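Care of Knitwear, Handout 4: Folding on a Flat Surface
Tarkgate Evening School, Household Textiles. Teacher: Elínborg Norðdahl

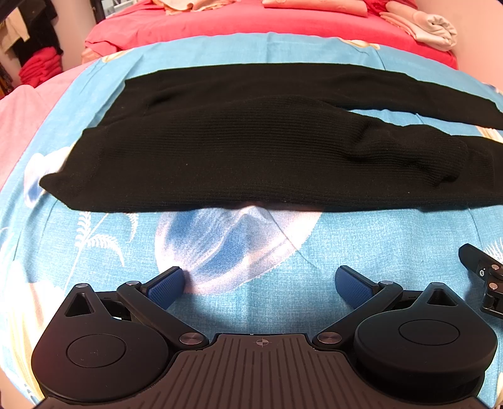
Fig. 1. Black ribbed sweater laid flat on a printed bedsheet, one sleeve folded diagonally over the body.

Last time we spoke about washing. Today we speak about folding, and why a knitted sweater should not go on a hanger. The knit is made of loops, and loops move. When the sweater hangs, all its weight pulls at the shoulders, and after one season the shoulders have small bumps and the body is longer than before. My own test sweater weighed 754 grams, and this is a lot for two thin shoulders to carry.

4.1 The surface

A bed is a good place to fold, if the cover is smooth. Use a cotton sheet and not a wool blanket, which holds on to the yarn. For dark knitwear I like a light sheet under it. The edges of the garment are then easy to see, and in Fig. 1 you can find the line of the lower hem without searching. The disadvantage is lint. Shake the sheet before you begin.

4.2 The order of work

Lay the sweater with the front down. Smooth it with the flat hand from the middle to the sides. Do not pull at the hem.

Fold the first sleeve across the back. It can go straight or diagonally. I teach the diagonal fold, as it makes less thickness at the shoulder. Open the cuff with two fingers so that it lies flat; a cuff which stays bunched will leave a round mark in the pile.

Fold the second sleeve the same way. Then bring both sides a little toward the middle, and fold the body in two or in three, depending on your shelf.

4.3 Ribbed knits

Rib stretches in the width much more than in the length. In Fig. 1 the ribs run vertically and are very fine. With such a fabric, look at the ribs while you smooth. If they are straight, the sweater is straight. If they make a curve, lift that part and lay it down again, do not push it.

4.4 Storage

Put the heavy pieces at the bottom. Four or five sweaters in one pile are enough. Nhàn Âu from the morning group asked about vacuum bags: for wool I do not recommend them, for acrylic they do little harm.

For next time: bring one sweater from home and a clean pillowcase. Read the Kvaran booklet, page 131, on moths.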